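Notice Concerning the Container on the White Shelf

Issued to all residents of Pillen House, Plisport

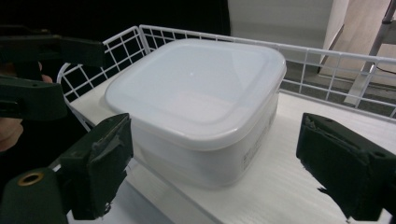

1. Background

The Office of Residence wishes to advise that a white food storage container, with lid, remains on the shelf in the shared pantry. It was entered in the pantry register in July under item 273. No name was given in the column provided. The entry under "Contents" reads, in full, "Please wait."

The Office has waited. The standard period for unclaimed food is 10 days, and this period has been extended 6 times.

2. Findings

The container is roughly square, with rounded corners, and its lid is fitted. There is small gray printing on the side. The Office has consulted the Gashaw Guide to Household Markings and is unable to report a result.

Residents of the second floor have stated that the container belonged to the previous tenant of the corner room, who left for Tunoletti before the rains and took everything else. Residents of the third floor maintain that it was there when they arrived. Both statements have been placed on file.

The Office has received a number of letters on the subject. One asks that the container be opened at once. Another asks that it never be opened, and encloses a small sum toward its upkeep. The sum has been returned, as there is no account to which it could be credited.

3. Conduct in the Pantry

Residents are reminded that the shelf is for general use. Several have stopped placing their own items beside the container, and the lower cupboards are now overfull. Flour in particular should be brought back up.

Residents are further asked not to speak to the container. The Office accepts that most of those who do so are only saying good night.

4. Decision

A meeting was held at 7:00 in the evening to settle the matter. It was proposed that the lid be lifted in the presence of all parties. The proposal was read aloud twice and seconded, and those present then sat for some time with their hands in their laps. A resident of the ground floor offered to make tea. The offer was accepted and the meeting was closed.

The period of waiting is accordingly extended to 700 days. Item 273 will be dusted with the rest of the shelf, and its line in the register will be carried forward to the new book in the same words.

Office of Residence
Pillen House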